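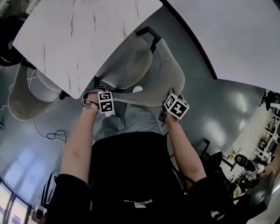
Foire aux questions — les machines et les corvées

Mis à jour le 22 août 2020 par Ward Verstraete

Un robot peut-il ranger une pièce à ma place ?
Pas une pièce entière, et pas sans surveillance. Il peut prendre un objet qu'il connaît, à un endroit attendu, et le poser ailleurs. Une chaise mal repoussée ou un câble au sol suffit souvent à l'arrêter.

Qu'est-ce qui fonctionne déjà ?
L'aspiration des sols, la tonte, et en atelier les gestes répétés sur des pièces toujours identiques. Chez Komero, une cellule trie des bacs de visserie depuis juillet. Elle traite 900 bacs par poste, à condition qu'un opérateur redresse ceux qui arrivent de travers.

Pourquoi voit-on des carrés noirs et blancs sur le matériel ?
Ce sont des marqueurs. Une caméra les reconnaît facilement et en déduit la position et l'orientation de ce qui les porte. Il n'y a rien à scanner avec un téléphone.

Comment apprend-on un geste à une machine ?
Une méthode consiste à faire faire la tâche par une personne avec une pince tenue à la main, équipée d'une caméra. On recommence ensuite beaucoup : pour le pliage de torchons, l'équipe d'Ondum a enregistré plus de 1 000 essais et en a gardé 363.
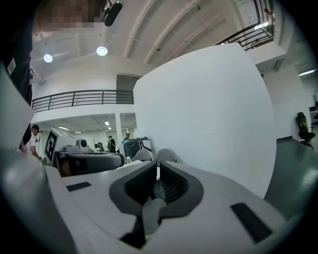

Le tri prend du temps. Un essai où la main hésite, ou bien où l'objet sort du champ, est écarté. Il faut aussi varier les lieux, car un geste appris sur une seule table passe mal sur une autre.

Et la vaisselle ?
Vider un lave-vaisselle reste difficile. Les verres sont transparents, les couverts se chevauchent et chaque cuisine a ses placards. Le prototype Lysenko met 18 minutes pour un panier du bas. Je le fais plus vite, même fatigué.

Faut-il attendre avant d'acheter ?
Pour un aspirateur, non. Pour un bras destiné à la cuisine, oui. En atelier, cela dépend surtout de la régularité des pièces.

Rudside vend-elle ces machines ?
Non. Nous conseillons des ateliers et nous testons du matériel — les particuliers peuvent nous écrire, mais nous ne faisons ni vente ni dépannage à domicile.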